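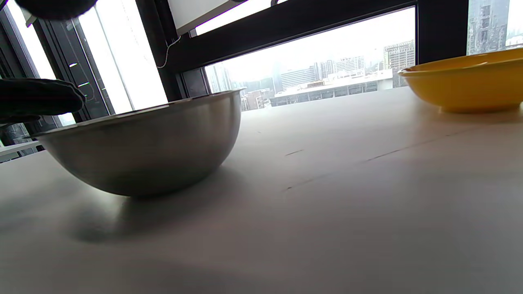
Steel bowl and yellow bowl on the window table, Zamirgate open day

Has anyone been to the Zamirgate robotics open day? Worth it with kids?

Posted by flusportmom2

Hi all! So I went to the first half of the Zamirgate open day in January (the building over in Flusport with all the windows) and had to leave early for a dentist appointment, so I only got to see a little bit. They're running another one in spring and I'm trying to decide if I should drag the whole family along this time.

What I saw was the table part. They had bowls and fruit set out up against the windows and the staff were going through a fruit-moving task with the hand-held gripper, one little pick at a time, and telling us how those recordings get used to train the robot arm later. I thought it was great, but I like watching people do careful things. My eight-year-old might last five minutes. Or he might love it, I really can't predict him!

A few things I'm wondering:

Do they let visitors try the gripper? I heard someone ask but I had my coat on by then.

Did a real robot ever come out in the second half? The flyer said "live demonstration" and I don't know if the table was it or if there was more after I left.

And is the line for sign-in always that long? I was there at 10 in the morning and it was already down the hallway.

I had the January flyer on the fridge for weeks and it answered none of this. Thanks in advance! 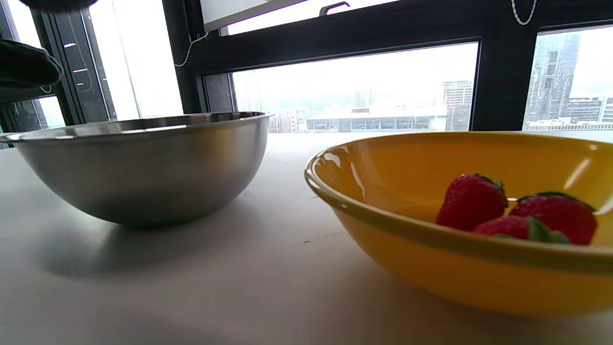
pallamness_pete

Yes to visitors trying it, at least at the one I went to, but you have to put your name on the sheet by the elevators as soon as you get in. I missed it my first time and spent an hour being jealous of a bunch of middle schoolers.

When you get your turn they have you do the same thing the staff do. You pick something up, set it down where they tell you, let go, start over. I figured it would be like one of those grabber toys for picking up trash and it kind of is, except you have to slow way down. I went too fast and the woman running the table very nicely told me to do it again. And then again. Soft fruit is harder than you'd think, you want to squeeze it and you can't.

The robot arm was in the other room, past the coffee. It ran from 1 in the afternoon and they did a talk first. The talk was kind of long for kids. There was a counter on the wall with the number of pickups they'd recorded for the project, it said 2999 when I sat down and I waited like a dope for it to roll over. It did not. It's lunch, everyone had stopped working!

If your son likes to do stuff more than watch stuff, get on the sheet, do the table, skip the talk and come back for the arm.

gearheadinslippers

it's fine. free parking is behind the Nikolovski building, not in front, they ticket in front. bring snacks

oldtoolbox77

I've been to two of these now and I'd say it depends on who is running the table. The first time, the staff chatted the whole way through and explained why a failed pick still gets kept and labeled, and I learned a ton. The second time they were clearly behind and just wanted to get through their session, so we mostly stood and watched in silence.

On the line, it's only bad in the first hour. I showed up after lunch and walked right in. The trade-off is that the sign-up sheet for the gripper was already full — so pick which one matters more to you.

One correction to the post above. The arm demo was at 1 the time I went in the fall, but they moved it to 2 for the January one. I'd call ahead.

Also ask them what happens when the arm gets it wrong. Both times I went it missed at least once in front of everybody, and watching it back up and have another go was my favorite part of the day. My granddaughter cheered for it.

Comments (3)

flusportmom2: Thank you!! Getting on the sheet first thing. And good to know about the parking, I was in front. No ticket, phew.

marble_run_fan: Do they do anything for school groups? Our robotics club would eat this up.

pallamness_pete: @marble_run_fan there was a school group there when I went, so I think so. Try the front desk.

Last updated: January
Viewed 3018 times

Contact us | Copyright Pallamness Neighbor Help | Back to top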